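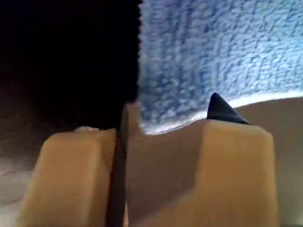
What does the Misthorpe textile room look after? Everyday cloths and covers, along with the black wall of names beside the work area.

Anastasia Kouris, who oversees the room, said staff check the feel of each fabric before deciding how to store it. "A surface with heavy ridges is kept flat," she said. "We do not fold it to save a shelf."

Pale material flecked with darker gray receives a second look under a lamp. "Marks and weave are easily confused," Ms. Kouris said.
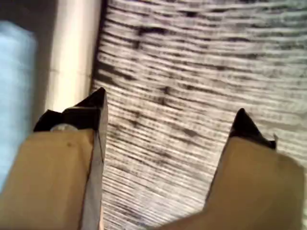 The Wall of Names

The lettering is dusted every Wednesday. "Visitors look for a name they know," Ms. Kouris said. "It should be easy to read."
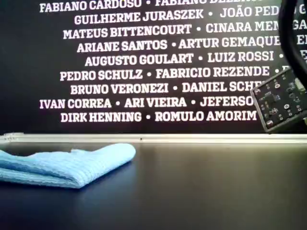 Names in white capitals on the black wall panel.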